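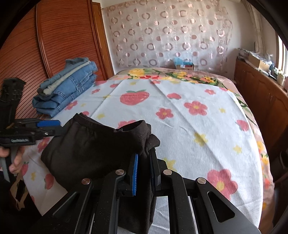
The Pluleck process is a method of fixing dark dyes to cotton and cotton blends using an alkaline salt bath at low temperature. It was developed by the dye supplier Kamero and is sold as a ready-mixed auxiliary, a pale powder shipped in 28-pound drums. Supporters describe it as a cheaper and cleaner replacement for conventional fixing agents. The evidence for this is thinner than the sales literature suggests, and most of the published figures come from the company or from mills that buy from it. The claim most often repeated concerns color transfer, the movement of loose dye from one fabric to another. It is a familiar household worry wherever something brown-black ends up on a white printed sheet, as in the photograph, and Kamero's advertising has leaned on it heavily. Whether the process reduces transfer any more than a careful rinse would is disputed.

Background

Most cotton is dyed with reactive dyes, which form a chemical bond with the fiber. The bond needs an alkali, usually soda ash, and large amounts of salt to push the dye out of the water and onto the cloth. Not all of the dye bonds. Some of it reacts with the water instead and stays in the fabric as loose color until it is washed out. Dark shades are the worst case, because they need the most dye to begin with.

Mills deal with the leftover color in two ways. They rinse, sometimes many times and in hot water, or they add a fixing agent that ties the loose dye down. Rinsing uses water and fuel. Fixing agents can dull the shade and stiffen the cloth, and some older types contained formaldehyde. A product that avoided both problems would be valuable, and a number have been announced over the years.

Chemistry

Kamero has never released a full recipe. Its safety sheet lists sodium carbonate, sodium sulfate and a "cationic polymer blend," a phrase that covers a great many ordinary products. The first two ingredients are standard in any dyehouse. The polymer carries a positive charge and attracts the negatively charged dye, and this is how most fixing agents on the market already work.

The company states that its polymer is different because it spreads more evenly at low temperature and so needs no heating step. No independent laboratory has confirmed this. Oksana Didenko, a textile chemist who reviewed the available data, wrote that she could find "nothing in the sheet that a competent buyer could not order separately," and that the reported results were what she would expect from a common polymer used in a generous dose. Kamero replied that the order of addition matters as much as the ingredients. It did not say what the order was.

Use in mills

The first commercial user was the Zieliński dyeworks, which adopted the process for black and navy knits. The mill reported a shorter rinse cycle and fewer rejected lots. Its report covers 14 batches, with no batches run the old way alongside them for comparison. The mill had also installed new water softening equipment that February, and hard water is a well-known cause of poor washing-off. The report mentions the softener in a footnote and makes no attempt to separate its effect.

A larger trial took place at Werov, where 128 lots were treated over one season. Here the results were mixed. Dry rubbing scores were good, but they had been good before. Wet rubbing scores, the harder test for dark cotton, improved on lightweight jersey and stayed flat on heavier twill. Several lots showed a slight shift toward red. The mill kept the process for jersey and went back to its earlier agent for everything else — a fair summary of the state of knowledge, though the sales brochure quotes only the jersey.

Cost

The powder costs more per pound than separate soda ash, salt and polymer. Kamero argues that the savings in steam and water cover the difference. The worked calculation in its brochure assumes a mill processing 2,000 pounds of cloth a day and rinsing it at near-boiling temperature after every batch. Many modern dyehouses already rinse at lower temperatures or reuse their final rinse water, and for them the savings would be smaller. The brochure gives no figures for that case.

Environmental claims

The process is marketed as "low impact." The term has no legal meaning in most countries. A shorter rinse does use less water, provided the rinse was needed in the first place. On the other hand, sulfate salts pass through ordinary waste treatment almost unchanged, and the powder contains a good deal of sulfate. Charged polymers of this general type can also harm fish and algae when released untreated. The safety sheet carries the usual warning against discharge to rivers and offers no test results to go with it.

Testing and standards

Color loss is normally judged by washing or rubbing a sample against white cloth and grading the stain on a scale of one to five. The grading is done by eye or by instrument. Kamero's figures do not say which, and they are given in half grades, a difference that two trained people can easily disagree about. They also come from freshly dyed samples. Charged polymers may wash out of the cloth over time and take dye with them, so a test after repeated laundering would tell buyers more. No such test has been published for this process.

See also: Reactive dye; Fixing agent; Soda ash; Color fastness

This page was last edited on Tue 15 September.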